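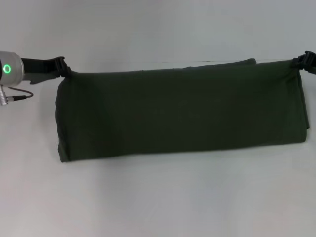

Chak-lun Su wrote in to ask why his aunt's car radio can pull in a voice from the next valley but goes all scratchy when she parks under the bridge at Umport. Great question, Chak-lun! I've wondered about that one myself, usually while sitting under a bridge.

Let's start with the voice. When you talk into a radio's microphone, your voice gets turned into tiny wiggles of electricity. The radio adds those wiggles to a much faster wiggle called a carrier wave (it carries your voice, so somebody picked a sensible name for once). Then the whole thing goes up a wire to the antenna and zooms off into the air as a radio wave.

You can't see a radio wave and you can't feel one, but it moves as fast as light. If my friend Tsz-kin Tu is sitting in her truck in Tekville and I'm up on the hill at Pleltden, my "hello" gets to her long before I've closed my mouth.

Now for the bridge. Radio waves go through some things pretty well, like glass or a thin wooden wall. Metal is a different story. Metal bounces them away or soaks them up, and a big bridge is full of steel. So your aunt's antenna is sitting in a kind of radio shadow – some of the wave sneaks in from the sides, but it's weak, and weak waves get mixed up with the crackly noise that's always floating around. Your ears hear that as scratchiness.

Guess what else is made of metal? The car! That's why the antenna usually goes on the outside. I once tried using a little handheld radio from the back seat with the windows up, and Tsz-kin said I sounded like a bee in a soup can. I held the same radio outside the car and she heard every word.

The very best spot is often the middle of the roof. It's high up, so fewer things get in the way, and the flat metal underneath works a bit like a mirror and helps send the wave out evenly in every direction. Put the antenna on a back corner and it still works, but the signal can be stronger one way than another.

Size matters too. Every radio wave has a length, which you can picture as the distance from the top of one wiggle to the top of the next. Lots of people with ham radios in their cars use waves that are 2 meters long, and a simple antenna for those is a quarter of that length, or half a meter. Some people use 6 meter waves, and for those a quarter is a meter and a half. My neighbor has one of the big ones and it goes twang on every tree branch on our street.

Here's something to try next time you're in a car with a grown-up driving. Ask them to put on an AM station and listen while you go under a bridge. Then do it again with an FM station on the way home. One of them will probably fade a lot more than the other – write down which one, and tell me what you heard!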